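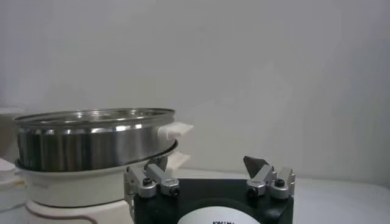 Category: Local government > Consultations > Equality

Grernaslow Equal Treatment Bylaw: frequently asked questions

What does the draft bylaw cover?
It bars discrimination in housing, employment and services open to the public within the Grernaslow boundary. Sexual orientation and gender identity are listed as protected grounds alongside those in the existing text.

Does it apply to small firms?
Employers with fewer than four staff are exempt from the employment section. The housing and services sections apply to everyone.

Are religious bodies exempt?
Places of worship are exempt when appointing clergy and teachers of religion. Halls let to the public on commercial terms are not exempt.

How many responses were received in the first round?
392. Duplicates were removed before the total was published. Responses from Staltness were logged separately, as it falls under its own council.

Can a business respond as well as its owner?
Yes. Use form B for the business and form A for yourself. Ladero and Fekete have each filed a form B, and both can be read in the register.

What is the deadline?
Written responses must arrive by 18/02/2019. The limit is 3000 words, excluding appendices.

What is the maximum penalty?
4000 for a repeat breach. A first breach leads to a written notice, with 30 days to comply.

When would it take effect?
In May, if passed at second reading without amendment.

Contact us | Accessibility | Back to top
This site uses cookies to remember your settings. Accept | Manage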